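Play corner at Clutville library opens again

The children's play corner on the ground floor of Clutville library is open again from 13 January 2021. It was closed since June, and in this time the room got a new floor and lower shelves. The work was done by the local firm Nikolaidis.

The most visible change is the small market shop, where children can buy and sell toy food. The library received 164 pieces from the closed toy shop Orano in Holleck, and they are now sorted into woven baskets.

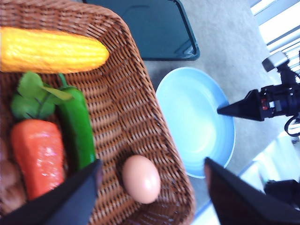 Reading time: 1 min (176 words)

Corn, a carrot with green leaves, a long green pepper and a light brown egg share one of the baskets. The library asks families to put the food back in a basket after playing, but it does not matter in which one. Pieces that are broken should be given to the desk.

Visits are limited to 30 minutes and must be booked by telephone or at the desk. The corner is meant for children up to six years, and an adult has to stay with them all the time. Hands must be washed before entering.

There are still 16 wooden crates with puzzles and building blocks in the cellar. They will be brought upstairs when the second shelf is ready. Toys from home cannot be accepted at the moment.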